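Filed under: Bench Notes / Chores

Print this entry | E-mail this entry

May, late afternoon

Darius wants pouring moved to the "solved" column before the Skamcombe visit. I'd leave it where it is. Pouring on a bare table, in good light, is the easy end of the job – a kitchen has a wet counter and a kid's elbow. The right arm tips the big flask over the small one and the yellow stuff goes down in a thin stream, while the left gripper hangs open beside it, holding nothing. A person would steady the glass without thinking. Ask Ayodele if the left side is even scripted for this step. I want 25 pours in a row with a dish towel under the glass before I sign anything.

Recent entries
Towel folding, again
Lam hinges: 14 cycles
Why I still sweep the shop myself

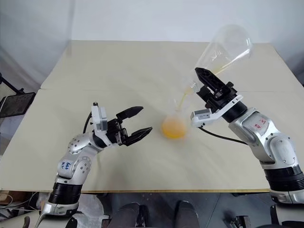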